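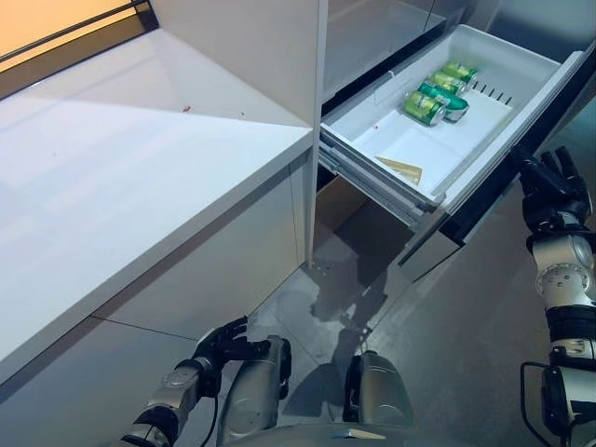 Thread: Teleop demos, drawer tasks - open it wide or just enough?

lorska_liesl
Posting for opinions. We're on the fridge set at Lorska, freezer drawer, cans lying in the bin. I pull the drawer all the way out before going near a can, as in the shot up top. My operator partner says I'm teaching the robot to be a teenager, standing there with the thing hanging open. 274 demos so far, and he'd like me to change now.

damir_iv
Don't change now. Half wide and half narrow and the policy will split the difference and park the drawer wherever your knuckles are.

stulotia_fan
Disagree. A bit of spread is good for it. We mixed openings on a Chukwu arm and it coped. Mixed on purpose, mind - 80 wide, 80 narrow, labelled.

damir_iv
Labelled is doing all the work in that sentence.

precious_s
Where's your left hand meant to be, Liesl? It's up by the cupboard front with the fingers curled, like it's waiting for a bus. If it does that in every demo, fine. If it wanders, the robot will learn to wander, and with more conviction than you.

lorska_liesl
It wanders. I forget I've got one.

precious_s
Pick a rest pose and tape a note to your headset. I speak as someone who taught a robot to scratch its hip.

danrivera
Also that card, or bit of paper, in the front of the bin. In every demo or only that one?

lorska_liesl
Hadn't noticed it. Going to check.

stulotia_fan
Leave it in! Real freezers are full of rubbish.

danrivera
Real freezers don't have the same rubbish in the same spot 274 times.

lorska_liesl
Checked. It's in 14 of them. Keeping the wide drawer, sorting out the left hand, and my partner can do the next batch if he's so worried about the electricity.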